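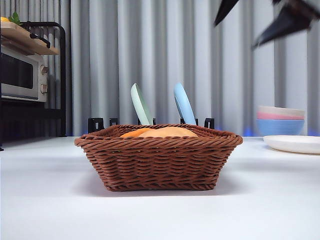
Kitchen Tips I Stopped Believing (and a Few I Kept)

April 2024

I have been writing this column long enough to have repeated a fair amount of bad advice in it. Some came from my mother, some from readers, and a good chunk from those little squares of text on the back of baking soda boxes. Over the winter I went back through my old clippings and tried as many as I could stand. Most of them did nothing. A few made things worse.

Bread storage

The old rule says bread goes in a bread box. The newer rule says a linen bag. Then there's the half apple in the bag, the celery stalk in the bag, and the sugar cube, which I can't even find a theory for. I tried the celery. I got bread that smelled like celery.

A crusty loaf is good the day you buy it, fair the next day, and toast after that. If you want the crust to stay a crust, leave it out, cut side down on the board, or in something that lets air through. If you want the inside to stay soft, put it in plastic and give up on the crust. You can't have both, whatever the bag maker prints on the label. The refrigerator stales bread faster than the counter does. The freezer is fine. Slice it first, or you'll be standing there with a frozen loaf and a bad knife.

To bring back a day-old loaf, run it quickly under the faucet and put it in a hot oven until the outside is crisp again. I didn't believe this one for years and I was wrong. It works once. Eat it that evening.

Baking soda and vinegar

Put them together and you get a lot of fizz and some slightly salty water. It's fun for kids. As a drain cleaner it is a waste of two things that are useful separately. Sabine Ackermann wrote to tell me her kitchen drain has run clear for years thanks to a monthly dose. I wrote back asking what else she does, and she also pours a kettle of hot tap water down it every night and keeps a strainer over the hole. I'd give the credit to the strainer.

Baking soda on its own, made into a paste, is a decent mild scrub for tea stains and the bottom of a stainless pot. Don't use it on aluminum, which goes dark and stays that way. Vinegar on its own takes the scale out of a kettle. Fill it halfway with equal parts white vinegar and water, bring it up to a boil, switch it off, walk away for an hour, rinse it well. The first pot of tea afterward will taste odd, so make that one for the sink.

Don't mix vinegar with bleach. That isn't a tip, it's a warning, and I still see the two listed together in "power cleaner" recipes. The gas it makes is dangerous.

The open box in the fridge

While we're on baking soda. I kept an open box in the fridge for the whole of last year, the way the box tells you to, and the fridge smelled like whatever was in it. Then I threw out the old leftovers and wiped the shelves with dish soap and warm water. Guess which one helped. If you've cleaned everything and there's still a smell, pull the drip pan out from under the unit if yours has one. I did mine in May a couple of years back and would prefer not to discuss it.

Sharpening knives on a mug

This does work, up to a point. The unglazed ring on the bottom of a ceramic mug is rough enough to wake up a dull edge. It won't fix a chipped one and it won't give you anything you'd be proud of. Lay the blade at a low angle, pull it across the ring a few strokes each side, rinse the knife, try it on a tomato. If it still slides off the skin you need a real stone. I use a plain two-sided one and have never gone past the coarse side for anything except the fish knife.

I'd skip the pull-through sharpeners. I had a Clalgate for a while and it took off a startling amount of metal and left the edge feeling like a saw. Some people like that. Trefor Pumphrey swears by his and has offered to come over and show me. He can keep it.

Wooden boards

Salt and half a lemon. I've recommended this myself, more than once. What it does is make the board smell of lemon. The scrubbing is what cleans it, and you could scrub with a brush and soap for the price of neither. Stand the board on its edge to dry so both faces get air. A board left flat on a wet counter will cup, and then it rocks every time you chop an onion.

Oil it when it looks dry and chalky. Use food-grade mineral oil. Cooking oil goes sticky and then goes rancid, and no amount of lemon will help you then. "Once a week for a month, once a month for a year" is a rhyme for selling oil.

Dish racks

Every rack I've owned has promised not to rust, or not to get slimy, and has gone on to do one of the two. The drip tray is the trouble. Water sits in it, and the tray never gets washed because it lives under things that have just been washed. Tip it out daily and give it soap once a week. If the feet leave marks on a light counter, a little of that baking soda paste will lift them.

I paid extra for a Skurkeck with a built-in spout that is supposed to drain itself into the sink. It does, if your counter happens to lean the right way. Mine doesn't, so there's a folded dishcloth under the back end.

Wicker and woven baskets

Advice I've seen: soak them in the bathtub, put them out in full sun, spray them with hairspray, wax them. I wouldn't do any of it to a basket I liked. Shake the crumbs out over the trash. Go over the weave with a dry paintbrush, an inch wide or so, which gets into the gaps better than any vacuum attachment. For sticky spots use a damp cloth with a drop of soap, then a damp cloth without, and let it dry somewhere airy. A cloth napkin in the bottom saves most of this work, provided you wash the napkin.

Onions

Chewing gum, lighting a candle, holding a spoon in your teeth, breathing through your mouth. I tried them all over a big batch of soup and cried through every one. A sharp knife helps. Chilling the onion for half an hour helps a bit more. Swimming goggles work perfectly and I'm not too proud to say so.

Stuck jar lids

Rubber glove first. Then hot water on the lid. Then the tip of a spoon under the rim, levered gently until you hear the pop. Banging the jar on the floor is how I lost a jar of beets and a bath mat.

From the mailbag

Clementina Tavares asks whether rice in the salt shaker does anything. A little, in a damp kitchen. A shaker with a lid does more.

Huw Nicholas wants to know if he can clean a burnt pan with a dryer sheet soaked overnight. I suspect plain water and dish soap overnight would do the same job, and I don't care to cook in fabric softener. Try it with the soap first and tell me how you get on.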